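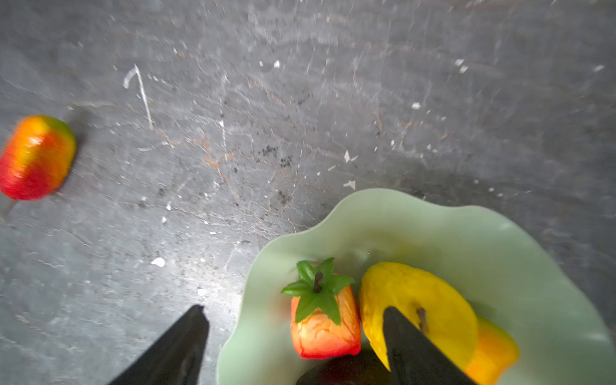

Esosport asks whether the Clomex fingers are any better than the Dijkstra ones on smooth, rounded stuff, or whether it all comes down to the force limit.

Bit of both. Force limit was the same for both sets, 46 per cent of rated current. Clomex pads are narrower at the tip and flex less. Dijkstra pads wrap further but need more clearance on the way in.

Clearance matters more than I expected. With a bowl, the rim decides your approach angle. Dijkstra clipped the rim on 17 attempts, Clomex on 7. Same controller, same approach speed, same operator (me).
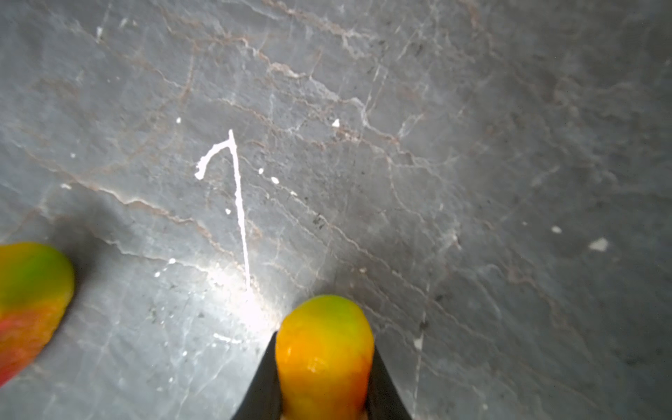

On open floor the gap closes. Both sets hold a mango upright if you close below the widest part. Close above it and the fruit squirms down and out.

Wrist camera: exposure locked. Auto hunts whenever the overhead light bounces off the stone, and the first second after closing is useless. Locked, you lose some shadow detail under the fingers. I'll take that.

Logged 1,755 closes since December, both arms. Servo temperature levels off after around half an hour, no drift in the zero position afterwards.

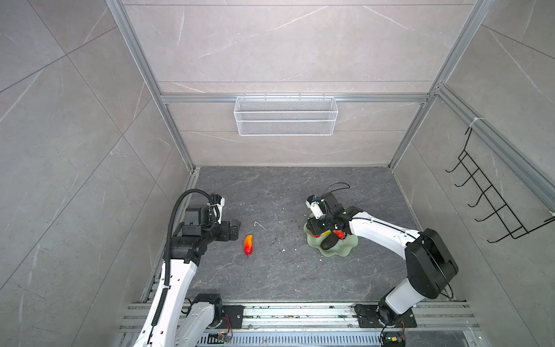

Second arm still lags the first slightly on the Fidell controller. Swapped the bus cables left to right and the lag stayed with the arm, so probably firmware. Ticket is open.

Plastic fruit is slicker than the real thing, so don't read the slip numbers as grocery numbers. They're only good for comparing one finger with another.

Next: Clomex fingers with the Dijkstra pad material glued on. Needs new spacers, print is running.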